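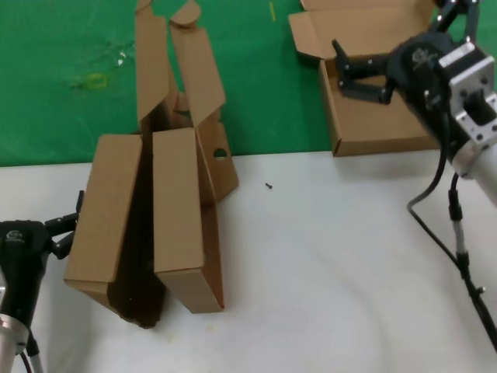
Section 4: Folding and Closing the Cartons

Your Dullow starter pack includes two styles of brown corrugated carton, the Tall and the Tray. Both arrive flat. Both will tell you, if you let them, which way they want to fold, and it is usually best to agree with them.

Read this section through once before you start. It takes less time than flattening a finished carton and beginning again, a procedure we describe in 4.5 for those who will need it.

4.1 Before you begin

1. Clear a table. The Tall needs a flat surface and enough headroom for its flaps, so the shelf over the washing machine won't do.

2. Cut the strap on the bundle. Cut it away from yourself and away from the top sheet, which otherwise becomes a carton with a window.

3. Sort the blanks. Tall blanks are stamped 1473 on the inside of the bottom flap. Tray blanks are stamped 1394. The stamps are small and grey, the colour having been chosen by somebody with excellent eyesight.

4. Leave the blanks indoors overnight if they have been in a shed or garage. Damp board folds wherever it pleases.

Caution: Cardboard edges cut fingers. It's an undignified injury and it stings for days.

4.2 Setting up the Tall (1473)

1. Lay the blank on the table with the printed side down. If your blanks are unprinted, put the darker side down.

2. Run a thumb firmly along every crease before folding anything. You are looking for a soft give along the line. If you feel a crunch, you have missed the line.

3. Fold all the creases inward to a right angle, then let go. The board will spring halfway back. This is normal and should not be taken personally.

4. Bring the long sides around until they meet, and slide the glue tab inside the neighbouring panel. Press for a slow count of 57. The adhesive strip grabs early but doesn't mean it until the end.

5. Fold in the two short bottom flaps, then the two long ones. Tape along the join and carry the tape a hand's width up each side.

6. Stand the carton on its base with the top flaps open. Look at it from the front. A slight lean can be corrected by pressing the opposite corners towards each other. A pronounced lean means step 4 was hurried.

Note: A side flap with a half-round cut-out is a hand-hold flap. Leave it folded out until the carton is packed. Tucked in early, it takes up the space you were saving for the last thing, and there's always a last thing.

Note: Rounded tabs go inside their slots. Square-ended flaps go over the top. If you find yourself forcing a rounded tab into anything, stop and turn the carton around.

4.3 Setting up the Tray (1394)

1. Lay the blank flat with the lid section furthest from you.

2. Raise the two side walls and fold the corner ears inward.

3. Roll the front wall up and over the ears, then push it down until it catches. You may hear a click. You may hear a sort of sigh, and that counts too.

4. Let the lid lean back by itself. Do not fold it flat behind the tray, as the hinge crease weakens and the lid will never quite close again.

5. Pack the tray before closing the lid. We mention it because of the mail we get every December.

Caution: The Tray is shallow and is meant for flat goods. Its side walls will bulge politely around a teapot for a short while and then give up.

4.4 Packing and closing

1. Heavy things go at the bottom of the Tall, light things on top. Books on their own belong in a smaller carton, such as the Bustero Half.

2. Fill gaps with crumpled paper. Shake the carton gently. If it rattles, it wants more paper.

3. Fold the short top flaps first, then the long ones, and check that they meet without overlapping. Tape once along the middle and once across.

4. Label a side as well as the top. Stacked cartons hide their tops, and "Misc." has never helped anyone find a kettle.

Note: Karam paper tape sticks best to clean board at room temperature. For anything going into long storage, use the wider Nodwood roll and rub it down with the back of a spoon.

4.5 Starting over

1. Slit the tape with a blunt knife. Don't tear it, or the top layer of board comes away with it.

2. Ease the glue tab open slowly from one end. If it won't move, cut beside it and use fresh tape next time.

3. Fold flat along the original creases only. A carton can be refolded several times before the corners go furry. After that it is recycling, or a fort, depending on who lives in the house.

Replacement blanks are ordered by stamp number. See Section 6.

Revised September 9, 2021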